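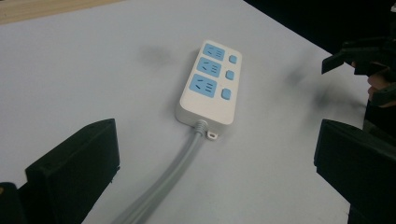
*Figure 4. Three-socket power strip on the bench top, between the gripper fingers. Each socket has its own switch.*

## 4. Power strip and first power-up

This section covers the bench supply for the Malivum hand-held gripper and the Lenik controller. Complete Section 3 (finger alignment) first.

**Caution:** Keep the strip unplugged from the wall until step 6.

1. Set all three switches to OFF. Check each one with a multimeter across the socket. Switch markings differ between strips, and some have none.

2. Choose a position for the strip at the rear of the bench, clear of the gripper's working area. Leave slack in the cable at the strain-relief collar. Do not bend the cable sharply where it leaves the collar.

3. Mark the hole in the mounting tab at the cable end, then drill a pilot hole. Drive the screw until the tab sits flat -- do not overtighten, the plastic cracks.

4. Assign the sockets, counting from the cable end:
 - Socket 1: controller supply
 - Socket 2: servo supply
 - Socket 3: work light or laptop charger

5. Plug in the supplies. Route the low-voltage leads on the opposite side from the mains cable, with a gap of at least 60 mm.

6. Plug the strip into the wall outlet. Turn on socket 1 only and wait for the controller to finish its self-test (21 seconds on firmware 386).

7. Keep hands clear of the fingers and turn on socket 2. The fingers open to 100 mm and stop. If they close instead, turn off socket 2 and swap the direction setting as described in Section 6.2.

**Note:** To shut down, turn off socket 2 before socket 1. With the controller off and the servos live, the fingers can move without a command.

**Note:** Do not run the soldering station or heat gun from this strip. Use the wall outlets on the Banley side of the shop.

Wiring questions go to Caroline Mabula. Changes to the socket order must be entered in the bench log and initialed by Dae-han Woo.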